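26/11/2021

Kalier 3, the duplicate file finder. Hortensia Gaete keeps recommending it, so I gave it the morning on the Doltville machine.

The download page promises "instant" results. I pointed it at the old archive folder, ticked subfolders, left everything else alone. First pass hung on a locked mailbox file and had to be killed from Task Manager. Second pass, with that file excluded, did finish – long after my coffee had.

It listed 1,000 duplicates exactly. I don't believe a number that tidy. Checked the config file and there's a MaxResults line set to 1000, not mentioned in the help or in any menu. Raised it, reran, got a longer list. So anyone using the defaults is cleaning up part of a folder and being told it's done.

Matching is by name and size unless you turn on "deep compare". Picked 8 pairs by hand and hashed them. Two were different files. Wollodthorpe found the same pairs in August and got them right, with an uglier window. 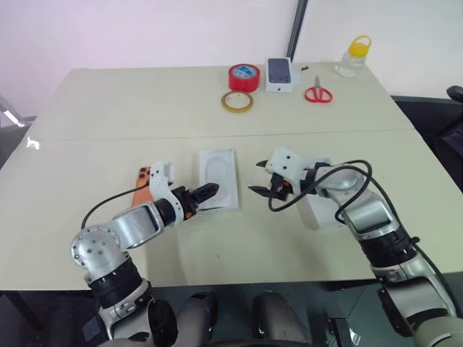
Is it safe to let Kalier delete automatically? Only with deep compare on and the Recycle Bin option ticked, and I still wouldn't do it on a shared drive.

Uninstaller left a startup entry behind – removed by hand. Nyaga next, same folder, same 8 pairs.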